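Re: laundry from a pile – are we there yet?

cphelan
Folding a flat towel is close to solved. Separating two tangled garments is still the hard part. We ran 139 pile starts on the Kalleren arm in September and most failures were bad grasps, before any fold. 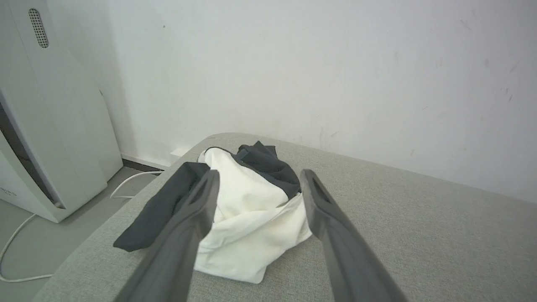 emiko_i
Disagree. Grasping is a data problem. Give it 3000 more starts.

cphelan
More starts won't help if the policy can't tell inside from outside. Dark pants or shorts with a white lining are worst.

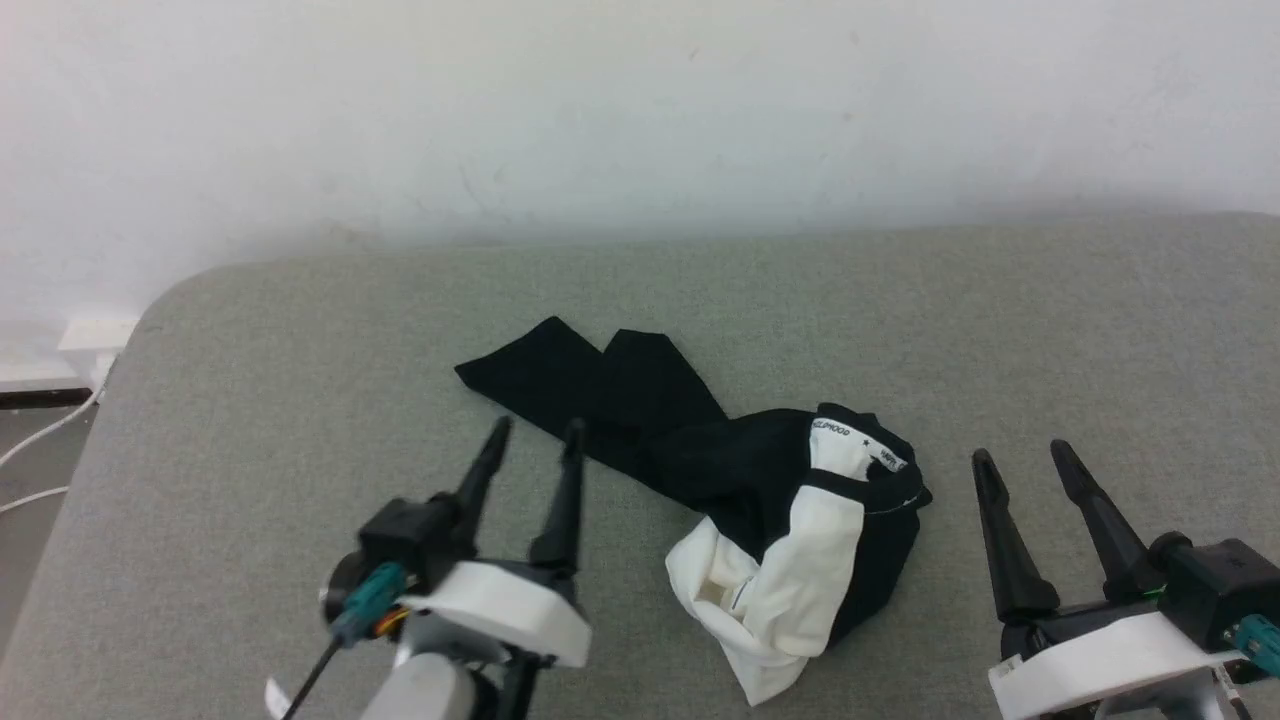 The edge detector locks onto the color change and calls it a hem.

declan_oc
So, no. I fold a load in about 20 minutes.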